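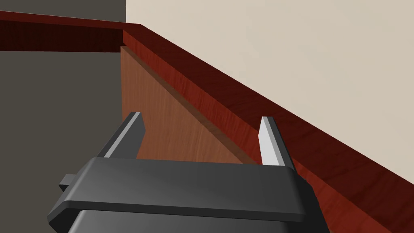
Sesisside Robotics Club: the Simulated Kitchen and Furniture Set

README, written by Dinesh Bepari, who looks after the club's shared drive

Hello, and welcome to the folder! If you have come to this page from the club's front page then you probably know most of what follows, and you can skip down to "Getting it running". If you are new, or you are from another school and somebody has passed you the link, then do please read the whole thing, because it will save you an evening of puzzlement and me a fair few emails.

What this is

A set of recordings made by members of the club while driving a two-fingered gripper about in a simulated room full of furniture. Everything is rendered. There is no real cabinet anywhere, much as we would like one. Each recording (we call them "goes", because that is what the younger members shouted at each other while waiting for the controller, and the name stuck) is one attempt at one small job by one driver, seen from a viewpoint just behind and above the gripper, so that you look out over the palm and between the two fingers at whatever you are trying to reach.

The jobs are plain household ones: come up close to a piece of furniture and stop without bumping it, line the open fingers up with an edge or a panel, take hold of a handle where there is one, pull a drawer, shut it again. We chose them in a long and cheerful meeting at which somebody also proposed frying an egg, and the egg remains on the list for another year.

There are 54 goes in the current set, from 14 drivers. The set was put together over the spring and closed in April so that the Mesmont entry could be trained on something that had stopped moving.

Why we made it

The Mesmont is a friendly competition between clubs, where each team hands in a program that has to drive the gripper by itself in a room it hasn't met before. Our first entry was written entirely by hand, as a great heap of rules, and it was very good at our own room and hopeless everywhere else. It drove at the first wall it saw with real conviction. So this time we wanted examples from people, lots of people, with all their different habits left in, and we wanted a set that next year's members could pick up without having to find us and ask.

What's in the folder

goes/ holds the recordings, one subfolder per go. Inside each you will find the frames, a table of the gripper's position and how far open the fingers were at each step, and a notes file in the driver's own words. Some of the notes are two pages long and some say "fine".

rooms/ holds the room files. There are 7 rooms, and they differ in wall colour, in where the furniture stands and in the finish on the wood. The finishes go from a pale yellowish one to a very dark red one with an orange-brown panel under it, which is my favourite and which the drivers found the hardest (more on that further down).

gazi/ holds Gazi, our small player program, named by a vote that I lost. Gazi reads a go and plays it back, and it can also put you in the driving seat.

split.txt says which goes are for training and which we kept back for testing. Please leave it alone! If you want a different split, copy the file and give your copy another name.

old/ is the attic. Nothing in there is promised to work.

Getting it running

1. Copy the whole folder to your own machine. Running it off the shared drive does work, after a fashion, but the playback stutters and everyone else in the clubroom slows down with you.

2. Open the gazi folder and start the player. The first start takes a good while as it unpacks the wood textures, so go and make yourself a drink.

3. Choose a room from the menu, then a go. The arrow keys step forwards and backwards one frame at a time, and the space bar plays.

4. To drive, press D and pick up a controller. The left stick moves the gripper sideways and forwards, the right stick lifts and tilts it, and the trigger closes the fingers. Let go of the trigger and they open to full width again.

5. When you've finished, press S, type your initials and write your notes while you still remember what went wrong.

If the player opens to a grey window and stays there, the room file hasn't been found. Nine times out of ten the folder has been renamed. Change it back to rooms, all in small letters.

How the goes were recorded

Every driver had a short practice in the first room, with me or one of the older members sitting alongside, and then drew a job out of a biscuit tin. They could stop whenever they liked. We kept the failures as well as the successes, and the notes file says which is which on its top line. I would ask you to resist the temptation to throw the failures out. A go where somebody creeps up to a cupboard, finds they are a finger's width too low, backs off and has another try is worth a great deal when you're teaching a program to do the same, and several of the ones marked as failed contain a lovely approach followed by one slip at the end.

We didn't smooth anything. If a driver's hand shook, the shake is in there. One driver sneezed. It's in the notes.

Things to watch out for

Dark corners. In the room with the deep red furniture, some viewpoints give you a large flat patch of dark grey beside the cabinet, and the gripper is a dark grey too. A person copes with this by looking at the light pads on the inside of the fingers and steering by those. Our first trained program hadn't learned that trick and kept losing track of its own left side. Adding a bit of random brightness during training helped us a good deal, though I can't say we have it beaten.

Overhangs. On several pieces the top rail sticks out over the panel below. The shadow under the rail looks for all the world like the edge of a drawer, and more than one driver went for it as though it were. The program did as well, having learned from them, bless it.

Steep angles. Coming at a panel from the side, one finger will arrive before the other. The position table tells you where the middle of the palm is, and you have to work out the fingertips from that. There's a small helper for it in the gazi folder, written by a pair of our first-years, and it is much tidier than anything of mine.

Plain walls. The walls are blank, with no sockets, no pictures, nothing to get your bearings from. We know. Adding clutter is on the list, just above the egg.

Left-handers. Only a few of our drivers are left-handed, and they tend to swing in from the other side. If your program seems to favour one direction, look there first.

The model gripper

We are often asked whether there's a real one to match. There is half of one! The club has been building a gripper on the bench out of Plastex sheet, with the same proportions as the rendered one, and at the time of writing it has a palm, one finger and a great many opinions about where the motor should go. The drawings will be put in this folder once the second finger fits. Please don't build from the drawings in old/, as the slot for the side tab is on the wrong side and you'll find that out only after you have cut it.

Using it yourselves

Other school and youth clubs are very welcome to use the set for their own projects, for lessons, or for a Mesmont entry of their own, even one that beats ours. We only ask that you mention the Sesisside club somewhere on your poster or page, and that you keep the drivers' initials as initials. The members agreed to have their driving and their notes shared, but not their names, and a few of the notes are a bit frank about each other's driving.

What it isn't suited to is anything with a real arm near real people. The rooms are tidy, the light always comes from above, the wood never sticks and the drawers never jam. A program that does well in here has learned to do well in here.

Adding your own goes

Yes please. Record them with step 5 above, zip the subfolder and leave it in the tray called incoming on the shared drive. I go through the tray when I can, usually with a sandwich. I check that the table and the frames have the same number of rows, that there's a notes file, and that the top line says whether the job was done. New goes will go into the next version and won't be mixed into this one.

We would particularly like slow ones. Everybody drives too fast, me included, and the quickest go in the set lasts 28 steps from start to bump.

Questions

Write to the club address on the front page and put "goes" in the subject line so that it finds its way to me. If you've got stuck on something, tell me which room and which go, and what you had expected to happen. And if you have spotted a mistake in the notes or the split, do say so, however small it seems. The last person to do that found two goes with their labels swapped, and she's now in charge of checking them.

Dinesh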